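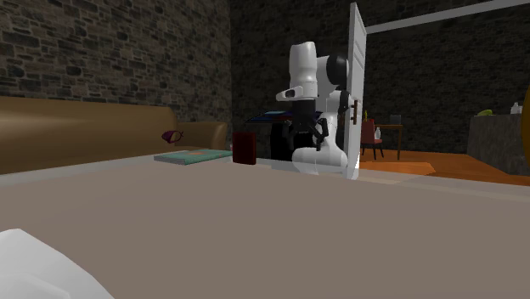

Markos Kyriakidis wrote back that a count of waders made from a moving car is a count of the car's good intentions, and that we should throw out the whole of the Lomton shore for March. We have kept it, with the changes set out in this section.

### 3.2 Observer effort and the roosting problem

 Readers who want the site totals will find them in the appendix, where they can do less harm.

The difficulty is an old one. Dunlin and Knot gather at high water on the two spits north of Lovov, and a single watcher with a telescope can enter a very large number in a notebook without having looked at more than a corner of the flock. Our largest single entry, 1,867 Dunlin, was made by Saeed Salehi in sleet. It is a wonderfully exact figure. Asked how he had reached it, he said that he had counted a block, multiplied, and then added the ones that flew in late, one by one, as they seemed to deserve it.

We did not want to lose such records, but nor could we treat them as equal to the paired counts at Totalau, where Melina Triantafyllou and Michalis Karras stood on the same bank and were forbidden to speak to each other until the tide had turned. Their totals differed by up to a fifth. Both observers remain sure of their own.

Each visit was therefore given a grade. Grade 1 visits had two observers and a clear view of the whole roost; grade 2 had one observer and the same view; grade 3 took in everything else, the Lomton car included. Only grades 1 and 2 enter the trend. Grade 3 records are used for presence alone, on the view that a Bar-tailed Godwit seen through a wet windscreen is still a Bar-tailed Godwit – if it was one to begin with.

Five visits could not be graded at all. On these the notes gave a species list and a tide time, but no place. Rallis (in her comments on the first draft) thought they came from the Tsoukalas saltpans, judging by the number of Black-winged Stilts and the handwriting. We have left them out, with some regret, as they include our only Broad-billed Sandpiper.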